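Tuesday, morning

Up before seven and into the kitchen with coffee. The list from last night had five things on it and the dishes were first, so I started there. Glasses before anything greasy, the way my mother did them.
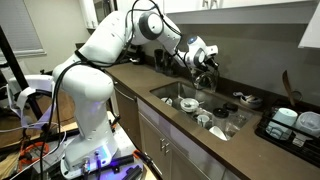
Tuesday, evening

Work ran long. Tanvir called at lunch about the Fagerlund order, which is short again, and I spent the afternoon on the phone over 29 boxes. Paid the water bill when I got home, 197 this time. Last August it was lower. I need to ask Illia if his went up too.
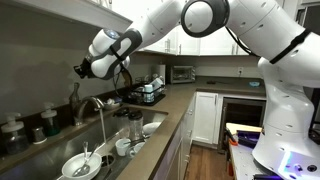 Tassanee is coming on the weekend and I want the cupboards sorted by then. I still haven't decided where her things will go. The blender can move to the lower cabinet, though both jars need to be washed first, and I'd like one shelf kept for bowls and plates. The green pump bottle can stay by the sink.

Didn't get to the laundry or the letter to Zakhar. Soup for dinner, then read 30 pages and fell asleep in the chair. Must buy dish soap and onions tomorrow.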